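Ladar Facilities Desk
Ticket 911
Subject: Main monitor at desk 2 too low + glare, keeps dropping signal
Opened by: Ailbhe Carroll
Assigned: Cormac Ó Dubhghaill
Site: Prumbridge, upstairs
Priority: normal (was low)
Status: pending parts

Ailbhe Carroll, Fri 14 October, 9.12 am
Hi, me again. Big screen at desk 2 goes black for a second or so then comes back. Three times before morning tea. Also the neck's too low for me and I'm getting a sore spot between the shoulders. And glare, white pages are awful before lunch. Can someone look at all of it in one go pls, don't want three tickets.

Cormac Ó Dubhghaill, 9.40 am
Three things, one ticket, fine. Which cable is it on, HDMI or the other one? Is it only the big one dropping or the left one too?

Ailbhe Carroll, 9.58 am
Only the big one. Left one never blinks. HDMI I think, can't get my hand round the back without moving stuff. Pic attached.
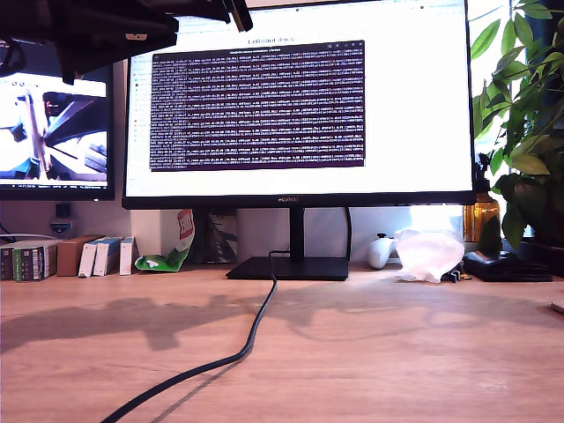

Attachment 1: desk 2, HUAWEI screen with terminal open over the docs page

Cormac Ó Dubhghaill, 10.15 am
Ta. Couple of things.
- it's got signal in that one so not a dead panel
- there's a box or something standing right behind the neck. Could be leaning on the plug. Shift it
- chip bag next to it, or whatever snack that is. Yours?
Try: power off at the wall, 2 minutes, reseat both ends of the HDMI, back on. Then tell me if it drops.

Ailbhe Carroll, 10.51 am
Not my snack!! Did the power thing. Reseated the monitor end, pretty sure it was in properly anyway. Other end is under the desk and I'm in a skirt, so no. Dropped again at 10.44.

Oisín Duggan, 11.05 am
Snack's mine, sorry. Will grab it. Boxes along the back are also partly mine, the white ones can stay till I've sorted the returns to Otham. Pls don't bin them, one has the reciept in it.

Cormac Ó Dubhghaill, 11.20 am
No one's binning anything. Oisín can you do the under-desk end while you're there. Push till it clicks, well HDMI doesn't click, just push.

Oisín Duggan, 11.48 am
Done. It was hanging half out. Pushed home and taped the slack up to the desk leg so feet don't catch it. No drops in the last 20 min.

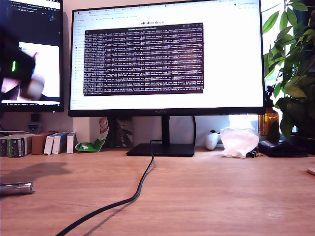
Attachment 2: desk 2 again, controller and plastic bag on the right behind the stand

Cormac Ó Dubhghaill, 12.10 pm
Good. Right side behind the stand needs clearing if we're fitting a riser, so controller, the bag and that little black clip thing. Anything on the left can stay, base isn't near it. The thing behind the neck, book or picture or whatever, has to go somewhere else too.

Flat rectangular base so most risers should take it. Ailbhe, measure from desktop to bottom bezel please, and where your eyes are when you're sitting properly. Not slumped.

Ailbhe Carroll, 12.32 pm
Desktop to top of screen is 439 mm. Didn't see you'd said bottom until after, tape's gone back to Hamidreza now. Eyes well above the top edge. Sitting up straight, I promise.

Cormac Ó Dubhghaill, 12.41 pm
Top will do. You want 106 mm riser, Maglaya do one that size in black. Needs Gobnait to approve, over my limit since September.

Gobnait Ó Dálaigh, 1.30 pm
Approved, one riser. Not approving a blind for the glare till someone's tried dark mode and turned the brigthness down.

Ailbhe Carroll, 1.44 pm
Terminal's already dark, it's the web pages. Will try brightness. Ok, down to 60, better. Still squinty on white.

Hamidreza Kordestani, 2.05 pm
Can angle the desk away from the window a bit when riser goes in. Need two people. Unplug first or you'll pull that HDMI out again.

Cormac Ó Dubhghaill, 2.20 pm
Summary so I can park this:
Signal drop: loose cable under desk, reseated, watching
Height: riser ordered
Glare: brightness down, desk turn when riser arrives (Hamidreza + Oisín)
Leaving open. Ailbhe, reply here if it blacks out again, with the time.

Ailbhe Carroll, 4.37 pm
No blackouts all arvo. Controller is in the top drawer if anyone's looking for it.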